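Week 2: Dancers on screen and the playback song

Reading for this week is the course pack, pages 41 to 56. Please have it read before the tutorial on Saturday.

Background

Early sound films in South Asia borrowed heavily from the stage. Touring theatre companies already had songs, painted backdrops and a stock of plots, and many of their performers moved across to film. A dancer who could also sing was worth more to a studio than one who could only dance, as the voice was recorded on set along with the picture.

Playback singing changed this. Once a song could be recorded beforehand and mimed for the camera, the dancer and the singer could be two different people. Directors could move the camera more, and dance numbers grew longer and busier.

Terms to know

Playback: a song recorded before filming, to which the actor moves their lips.
Item number: a song and dance that has little to do with the plot, often with a guest performer.
Mujra: a dance form linked with the courtesan tradition, and a common setting in period films. 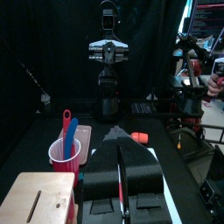
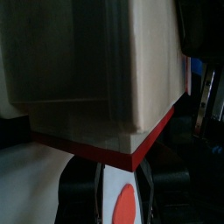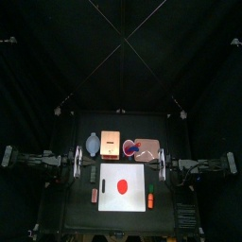 Page last changed: January, 4:41 pm

The cabaret number

By the 1950s the nightclub had become a regular film setting. It let a studio use Western instruments and costumes and keep the heroine at a distance from both. The club dancer was usually given a foreign-sounding name and seldom survived to the last reel. Note how often she helps the hero, and what it costs her.

Questions for the tutorial

1. Who in the audience inside the film is watching the dancer, and when does the camera take their place?
2. Would the plot still make sense if the song were removed?
3. What does the singer's voice tell us that the dancer's face does not?

Written work

Choose one song sequence from before 1970 and write 256 words on how it is staged. Give the film's title and year. Leave your favourite lyrics out unless you discuss them. Hand it in at Room 121, Ellgate Building.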